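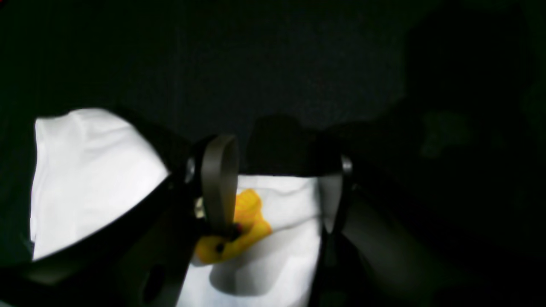 Small yellow duck, white surface, very dark room.

Lamisi Baidoo
Right, bath toys. Every winter somebody shares the same post about the black gunk inside them, and every winter the replies fill up with miracle cures. I have now read far too many of these. Thread.

2/ First cure: soak it overnight in vinegar. Fine, maybe. But if the only way in is a pinhole in the base, how much vinegar is getting to the far end of the head? And how would you know?

3/ Second cure: seal the hole with glue before first use. I did this with 13 toys in May. Two had water sloshing in them by the end of the month. Glue and warm soapy water are not friends.

4/ Third cure, and the one that set me off: the Flolel "bath guard" drops. 14 quid a bottle. The leaflet says "tested by parents". Which parents? Tested how? I wrote and asked. I got a discount code back.

5/ Philomena Antwi sent me a page with 128 five-star reviews for them. I read the lot. Most were posted before the bottle could have been opened, never mind used up -- "arrived quickly, lovely box".

6/ I'm not saying the drops do nothing. I'm saying I've seen no reason to think they do anything that squeezing the toy out and leaving it on a towel wouldn't.

7/ Vija Dambrauskienė asks whether the solid ones with no hole are any better. Probably, there's no inside to go bad. They do cost more, and "no hole" on the label has meant "very small hole" at least once in this house. Check the base.

8/ And no, I won't be trying the dishwasher one. Algirdas Sepp did. Ask him about the whale.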